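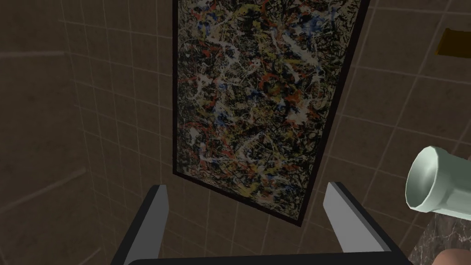 Llevo meses dándole vueltas a si una máquina puede encargarse ya del baño de mi casa, y al final he montado un método para comprobarlo en simulación, con tareas pequeñas y sin gastar un euro en hardware. Os lo cuento paso a paso porque me lo pedís mucho por correo (¡sí, os leo!). Lo primero es elegir una habitación de las que ponen las cosas difíciles. A mí me gustan los baños virtuales con azulejo, mármol y algún trasto decorativo, como ese cuadro de salpicaduras negras, blancas, rojas y amarillas, que para nosotros es un adorno y para un sistema de visión puede ser un festival de bordes. Si vuestra escena solo tiene paredes lisas y un cubo en medio, los resultados os van a salir preciosos y no os servirán de nada.

Qué vais a necesitar

Un simulador con física decente (yo uso Skirkex, pero vale cualquiera que deje mover los objetos a mano), un modelo de robot con pinza de dos dedos, una escena de baño o de cocina y una hoja de cálculo. Ah, y paciencia. La primera tarde se os irá entera en configurar cosas, contad con ello.

Paso 1. Escribid la tarea como se la diríais a alguien de casa

«Ordena el baño» no vale. «Coge lo que hay encima de la encimera y déjalo en la cesta», eso ya se puede medir. Yo escribo una frase por tarea y debajo pongo cuándo la doy por buena: el objeto está dentro, no se ha caído nada y el brazo ha vuelto a su sitio. Parece una tontería, pero mi primera tanda entera la tuve que tirar a la basura por no haber decidido si un objeto apoyado en el borde de la cesta contaba como dentro. Todavía me duele.

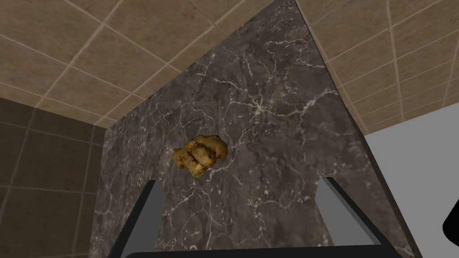 Vidar Hedlund
Redactor de robótica doméstica en Lorside

Paso 2. Empezad por un solo objeto

Uno, de verdad. Y que tenga una forma puñetera. Una caja la coge casi cualquier pinza paralela bien colocada, así que aprenderéis muy poco con ella. Con algo lleno de bultos, tipo raíz de jengibre, la cosa cambia: según por dónde cierren los dedos, agarras dos lóbulos bien firmes o pellizcas una punta y la pieza sale rodando. Ponedlo sobre una superficie con veta, bien separado de los bordes, y dejad que el programa intente el agarre 60 veces cambiando un poco el giro en cada intento.

Apuntad los fallos por tipo. Yo uso cuatro casillas: no lo ve, lo ve pero no llega, llega pero se le escapa, y «otros», donde va a parar todo lo raro. En mi última ronda con el jengibre hubo 33 agarres buenos. Algo más de la mitad, vamos. Para una demo queda bonito, para dejarlo solo en casa mientras estás en el trabajo, pues no.

Un consejo que me habría ahorrado un disgusto: guardad la semilla aleatoria de cada intento. Cuando algo falle querréis repetirlo exactamente igual, y sin ese número ya podéis rezar.

Paso 3. Añadid una segunda cosa y un segundo brazo

Cuando el objeto único vaya razonablemente bien, metedle compañía. Me gusta mezclar algo muy pequeño y redondo con algo alargado, porque piden agarres distintos y obligan al robot a decidir por cuál empieza. El sitio también importa: una repisa estrecha pegada a un rincón deja mucho menos hueco para maniobrar que una mesa.
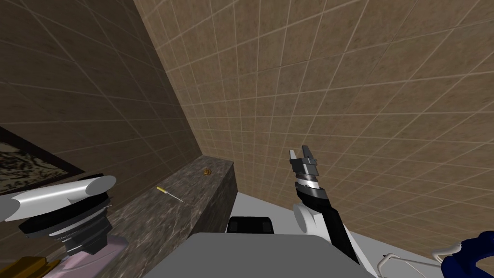

Destornillador de mango amarillo y objeto redondo pequeño sobre la repisa de mármol. Pinza derecha abierta, sin carga.

El destornillador es mi prueba favorita. ¿Por el mango o por la varilla? Por el mango hay más donde agarrar, pero si la pinza baja torcida lo empuja en vez de cogerlo, y en una repisa eso acaba en el suelo. Probad las dos opciones por separado y no las mezcléis en la misma columna, que luego no hay quien lo entienda.

Con dos brazos aparece además el problema del reparto. Mi regla, bastante bruta: trabaja el que tenga el objeto más cerca y el otro se aparta. Ya habrá tiempo de ponerse finos. Activad el aviso de colisiones entre brazos desde el primer día y revisad también el choque con las paredes, que en algunos modelos viene desactivado de serie (a mí me pasó, y tuve un codo atravesando azulejos tan tranquilo durante toda una mañana).

Paso 4. Comprobad las posturas antes que la inteligencia

Muchos fallos que parecen de «cerebro» son de alcance puro y duro. Antes de culpar al modelo, llevad la pinza a mano hasta cada rincón donde pueda haber un objeto y mirad si llega con los dedos en la orientación correcta. Hacedlo también lejos de la encimera, con los dedos abiertos y sin nada que coger,

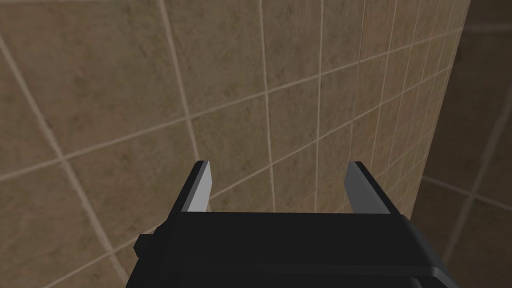 y apuntad en qué posiciones el brazo se queda sin recorrido. Yo lo hago con una rejilla de puntos: le pido al simulador que visite 700 y me marque en rojo los imposibles. Tarda lo que tarda un café largo. Si la zona roja cae justo donde dejáis las cosas en la vida real, ya podéis entrenar lo que queráis, que hay que mover la base del robot.

Paso 5. Lanzad la tanda grande y mirad los vídeos

Para la prueba seria yo programo 4.000 intentos y los dejo por la noche, cambiando luces, posiciones y objetos. A la mañana siguiente miro primero los fallos, y después unos cuantos aciertos al azar. Lo de los aciertos no os lo saltéis: más de una vez he encontrado un «éxito» que consistía en tirar el objeto de un manotazo y que cayera dentro de la cesta de rebote. Canasta, sí, pero yo eso con un vaso no lo quiero.

Entonces, ¿me limpia ya el baño o no?

Con lo que he probado hasta ahora, mi respuesta es que recoger cuatro cosas de una encimera despejada empieza a ser posible, con alguien cerca. Pasar la bayeta por debajo de los botes, o desenredar lo que sea que se forma en el desagüe, ni me lo planteo todavía. Y queda el salto del simulador a la casa, donde el mármol resbala de otra manera y la luz entra por donde le da la gana. Para eso estoy preparando otra guía, con trapos y esponjas, que son blandos y se portan fatal.

Si repetís la prueba en vuestra escena, mandadme la hoja de cálculo con las cuatro casillas de fallos. Me interesa sobre todo la de «otros».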